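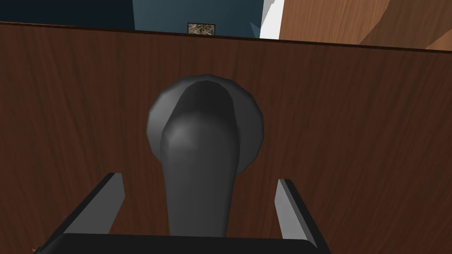
Can you learn Greek on your own after fifty?
Plenty of it, in my experience, as long as you find somebody to talk to before you get too comfortable with the book.

I put that at the top of this entry as three people have now asked me and I'm tired of typing it out in messages. Right, on with the diary.

Friday, a quarter past nine at night, kettle on. Tonight was my ninth lesson with Antigoni Ververidis and I came out of it wrung out like a dishcloth. We did the past tense. I had been getting by in the present for months (I go to the shop, I want a coffee, my sister lives in Perth) and I'd sort of hoped Greek people would be kind enough to stay in the present with me. Antigoni is not that kind. She asked what I did on the weekend and then just sat there, smiling, with her hands in her lap, while I tried to get "I cooked" out of my mouth. I said "I will cook". Then I said "I was being cooked". Then we had a biscuit.

The trouble is that verbs keep shifting the stress backwards. You learn one nice and solid, you've got it pinned down, and then the past comes along and the weight of the word hops back a syllable or two and sometimes there's an extra little e stuck on the front to hold it up. Grafo, egrapsa. I write, I wrote. I can see it on paper perfectly well! It's only when I open my mouth that it falls to bits.

My flashcard count is 849 as of this afternoon. I was very pleased with myself when I passed 800, and bought a custard tart to mark the occasion, but the last lot have been hard going. They're all words like "although" and "nevertheless" and "unless", which don't look like anything and won't stick. A donkey you can picture. Nobody can picture "unless". The goal is 2000 by next June, when I'm meant to be going to my cousin's wedding in Volos, and I did the sums on the back of an envelope and then put the envelope in the recycling.
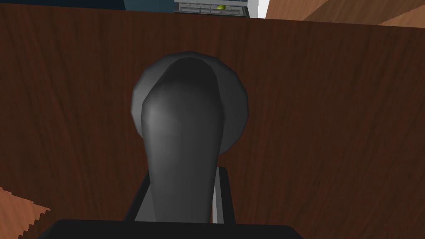

Morag Munro rang at lunchtime. She's doing Korean, has been for a couple of years, and I think she picked it partly to annoy her brother who said she'd never manage the alphabet. She had the alphabet in a weekend. What's got her beaten is the numbers, there are two whole sets of them, and you use one lot for hours and the other lot for minutes, so telling the time is like patting your head and rubbing your tummy. She practises with prices. She walks round the supermarket muttering everything in won, and last week a young bloke stacking the fridges answered her in proper Korean and she was so startled she dropped a bottle of soda on her foot. She's going back for another chat once the bruise fades.

We had a bit of a disagreement about Gandero, mind you. That's the app her niece put us both onto. Morag loves it. She's got a streak going and she guards it like a newborn. I did my dutiful ten minutes a day all through autumn and I can now say, with a beautiful accent, that the tortoise is under the bridge. I don't want to be unfair to it. It got me reading the letters without sounding them out one by one, and there's something very cheering about the little gong when you get a whole row right. But I'd been on it for months before I ever made up a sentence of my own, and the first one I made up was wrong in four places. Antigoni wrote it on a piece of paper and I've stuck it on the fridge.

Morag says I gave up just before the good part. Could be! I've still got it on my phone and I might go back for the listening exercises, because my ears are worse than my mouth. I put a Greek radio station on while I was doing the ironing on the weekend and what I got was "good morning", "Thessaloniki", "tomatoes", and then a very long stretch of nothing at all. Might have been the weather. Might have been a murder.
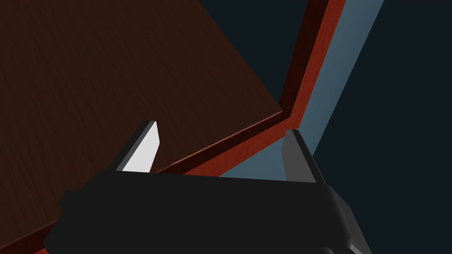
What did help this week was the notebook. Antigoni told me to stop copying out lists and write three lines every night about my own day, however silly, and bring them in. So I've got a page about the neighbour's dog, a page about the queue at the chemist, and one about my knee that she said was very moving. I look up whatever I'm missing, and those words stay put in a way the cards don't. I knew "prescription" tonight straight off. I couldn't have told you what "nevertheless" was if you'd paid me.

She's also banned me from apologising. I say signomi before every sentence, apparently, and she's started charging me for it, twenty cents in a jam jar. There was a fair old rattle in there by the end of the hour.

Homework is a phone call. A real one, to her aunty in Melbourne, who has been warned. I've got to ask what she did yesterday and understand enough of the answer to report back, all in the past tense, and I already feel a bit sick about it. I'm going to write out my opening lines tomorrow morning and say them to the cat.

Need to find where I put the good pen. Also the Rorkcombe library sent a note about the dual-language short stories, they'll hold them at the desk until Tuesday week, and I owe Morag a casserole dish.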